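Novlow handheld gripper kit: anyone else running one?
Forum: Grippers and End Effectors
6 replies

benchmoth wrote:
Got the Novlow kit three weeks ago and I've been grinning ever since, so I figured it deserved its own thread. For anyone who hasn't run into it, you hold the gripper yourself, do the task by hand, and the camera on it records everything for training a policy later. No arm needed to get started, which was the whole draw for me.

Mine came with the handle, two sets of fingers, the camera mount and the recording software. I paid $700. So far I've logged 1053 demos, nearly all of them clothes, and the trigger still feels like it did out of the box. The weight is well balanced too. I expected a sore wrist after the first evening and didn't get one.

Happy to answer questions. Who else has one?

tallgrass_ed wrote:
I do! Bought it for sorting hardware into bins and it's great for that. My only gripe is the finger pads. The stock ones are a hard rubber and they skate on anything slick. I swapped to the softer Ferreira pads and never went back. They bolt straight on if you file the slot a little.

What are you doing for cloth, stock pads or something else?

benchmoth wrote:
Stock pads, believe it or not. Knits are easy because there's so much texture to bite into. Dress shirts are another matter and I may end up ordering the Ferreiras.

rivetcount wrote:
I'm going to be the grump. I tried one at the Irkcombe makerspace and sent mine back after testing it at home. The camera sits too close to the fingers. On bolts and blocks, fine. On clothing you lose the big picture the second you go in for the grab, and then what is the policy supposed to learn from? For the same money I'd take the Uvby, which has the camera up on a longer neck.

benchmoth wrote:
Fair point about the camera, but I don't think it's the dealbreaker you make it. See for yourself, bright green knit at close range:

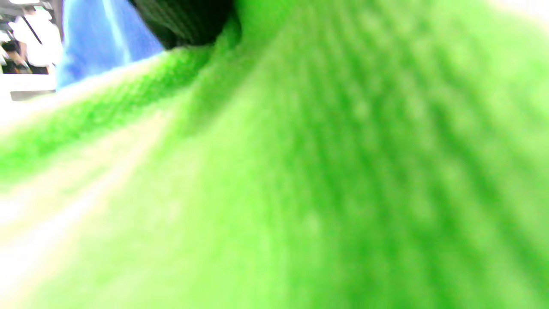

Yes, the green takes over nearly the whole view. But look at the rolled fold running up toward the top, it's darker than the cloth next to it and has a clear pale rim. And over on the right you can make out the rows of stitches! For learning where an edge is, I'll take that. The left side is blown out, I'll give you that one, and I need to lock the exposure.

Settings I've ended up with, for cloth

1. Exposure locked before you start, set on the brightest thing you'll be handling. Auto drifts too much when you go in close.
2. Start every demo from high up so there's a wide look at the item first, and come down slowly.
3. Trigger spring on the lighter setting. The stiff one makes you snatch.
4. Toss the bad takes the same day. I let mine pile up and regretted it.

rivetcount wrote:
Okay, that fold reads better than I expected. I'd still argue that the view is mostly one color and half of it is mush. Toward the lower right I can barely find a stitch. Starting high is a good habit, but it's a workaround for where they put the mount.

Uvby's neck wobbles, to be fair to your side. I had to stiffen mine.

tallgrass_ed wrote:
Wobble on the Uvby is why I passed. Novlow's mount is solid as a rock, and I've dropped mine on concrete. Can't you just print a riser? There are 6 screws on the top plate and the spacing is in the manual. I'd try an inch or so and see what it does to the view.

benchmoth wrote:
Ooh, a riser. I've got filament sitting here, I'll draw one up this weekend and run the same green knit with both heights. If it works I'll put the file up sometime in August. Ed, do the Ferreira pads make the fingers any longer? That would change how tall I make it.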